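Household robots – is anyone further on than the brochures?

Forum index > Workshop and Home > Automation

staniforth_bench
2022-02-18

My brother-in-law came back from a trade fair convinced that he'll have a machine doing his kitchen within two years. He had a leaflet from a firm called Vilska with a robot putting plates in a rack and a lady reading a magazine on the sofa. I run a small joinery shop, six of us on the floor, and I've been sold "nearly ready" so many times that I've stopped going to the demonstrations. The last one was for a sanding arm. It did a lovely job of a flat board that a man had clamped in exactly the right place for it.

So what can they do now, in an ordinary house or an ordinary shop, with nobody tidying up in front of them first?

wendywainwright

Vacuum, badly. Mine eats the fringe off the hall rug and then sulks under the sideboard. I still get the upright out for the stairs.

koltar_fan

Bit unfair, Wendy. Mine has done the downstairs every morning since last April and I've had to rescue it a handful of times. A dishwasher is a robot too if you think about it. We just stop calling them robots once they work.

staniforth_bench

A dishwasher is a box of hot water. You still carry every plate to it and every plate away from it. The carrying is the chore.

poppy_ellwood

Agree with Staniforth about the carrying. I did 16 years in hotel kitchens and the washing itself was never what wore people out. It was scraping, sorting, stacking, finding where some fool had put the ladles. Show me a machine that finds the ladles.

anca_t

I can speak to the shop-floor half. We have two arms at Pendosari loading a press, and they are very good. They are good because every blank arrives the same way up on the same tray. One week the supplier changed the tray by a few millimetres and we had a man feeding the press by hand until the fixture was remade. The arms cost less than the fixtures did, all told, and the salesman hadn't mentioned fixtures.

koltar_fan

That's the old sort though, programmed point by point. The new ones learn. They practise in simulation thousands of times over before they ever touch a real cup. You can't judge them by a press loader.

eyvindur_b

I've followed the simulation side as a hobby for a while, and I'd say Koltar is half right. You can run 3000 attempts overnight and break nothing. But have a look at the sort of thing the machine has to go on. All three of these are computer-made rooms, seen past the grippers. The first is the easy one: something like a book or a thin box, standing on edge on a wooden table, with a gripper either side of it. 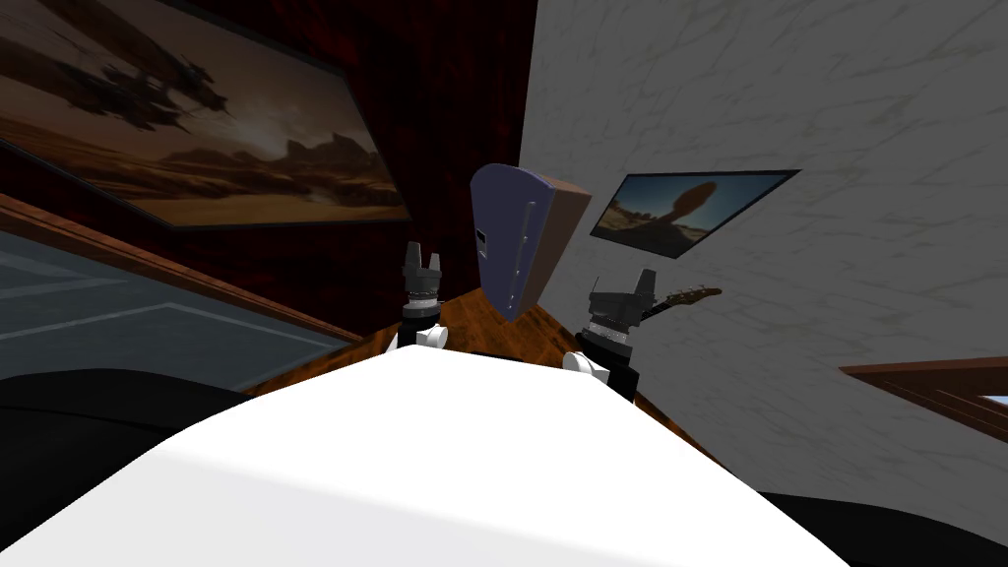 Closer in, and much darker. The microwave is at the upper right.

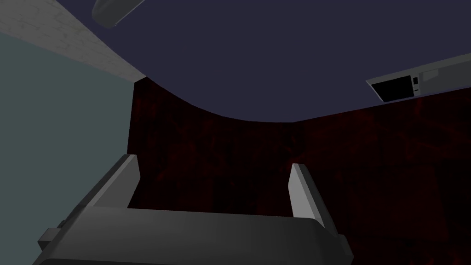
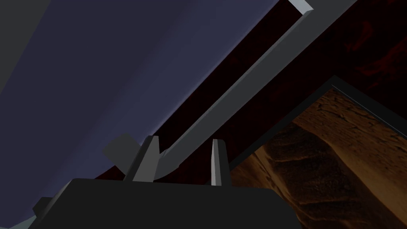 Think about how little of a kitchen you get once you're in close. You and I know what's at our elbow because we walked in and saw the whole room. The machine has to keep hold of all that somehow, and then a child moves the toaster. There's also the matter of weight. A made-up box weighs whatever somebody typed in. A real one might be full of screws.

poppy_ellwood

Screws in the kitchen? You've met my husband, then.

koltar_fan

But they vary all that on purpose. Weights, lighting, friction, where the furniture goes. The whole idea is that the real kitchen ends up being one more variation.

eyvindur_b

Yes, and it helps, I'm not saying it doesn't. I'd still want to see it tried in a house it has never been in, filmed in one go, failures left in. I have asked two firms for that sort of film and got a music video from one and no reply from the other.

anca_t

Ask how many times an hour somebody has to step in. That is the number we live by here and it's never on the leaflet.

wendywainwright

What would one of these cost? The Vilska thing.

staniforth_bench

The leaflet says "from 900 a month", in small print, service plan extra. I can get a very good cleaner in Staniforth Road for a lot less, and she finds the ladles.

koltar_fan

Prices come down. People said the same about microwaves.

mahtab_g

Coming at this from another side. My mother can't lift a pan any more. She doesn't need it quick and she doesn't need it to do the lot. If something could move one box from the table to the worktop, slowly, and stop when she says stop, I would put up with a good deal of clumsiness. You are all judging it against a fit person with two hands.

staniforth_bench

Fair point, Mahtab, and I hadn't thought of it that way. I'd want to be very sure of the "stop" part before I left it alone with her – the sanding arm had a big red button and the demonstrator kept his hand on it all afternoon.

mahtab_g

So would I. I'm not buying one this year. I'd just like somebody to build the slow, dull version and leave the lady on the sofa out of it.

anca_t

Staniforth, what grit was that sanding arm running? We were quoted for something similar and they went vague on me about edges.

staniforth_bench

120, and they went vague on me as well. I'll dig the quote out and message you.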